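Search this reference Enter a term Go

Brocade

Brocade is a class of patterned woven fabric in which the design is formed by extra weft yarns added to a ground weave. The extra yarns do not hold the cloth together. If they are removed, the ground remains intact. The ground is usually a satin, twill or plain weave.

Two main types are recognized. In continuous brocade, the pattern yarn runs from edge to edge and floats on the back of the cloth wherever it is not needed on the face. These floats are often clipped after weaving. In discontinuous brocade, each pattern yarn is carried on a small bobbin and turns back at the limit of its motif. The second type is slower to weave and uses less yarn.

Furnishing brocades are heavier than dress brocades. They are used for curtains, upholstery and cushion covers, often with scrolling or floral designs in gold or yellow tones on a pale ground. The Stitton pattern books list 146 designs for furnishing use, of which 78 are floral. 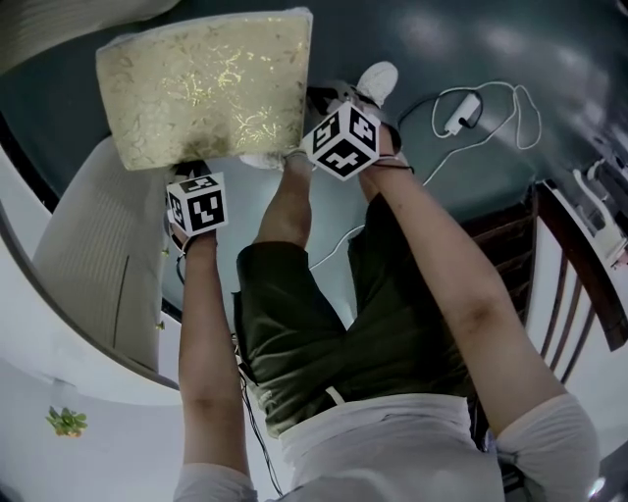 How does brocade differ from damask?
Damask forms its pattern by changing the weave of the ground itself, so the design appears on both sides with the faces reversed. Brocade adds a separate yarn, and the back usually shows floats or clipped ends.

Production at Pernholm began on drawlooms, each worked by two people – a weaver and an assistant who raised the pattern cords. Jacquard machines later replaced the assistant. The Leemans mill at Sidstead wove continuous brocade only, in widths of around 2 yards.

Long floats catch easily and are the usual point of wear. Conservators support damaged areas with a backing cloth and fine couching stitches – adhesives are generally avoided on silk grounds. Metal-wrapped yarns should be kept dry and stored flat or rolled, with the face outward.

Article last revised September 2023

Contact the editors | Copyright notice | Back to top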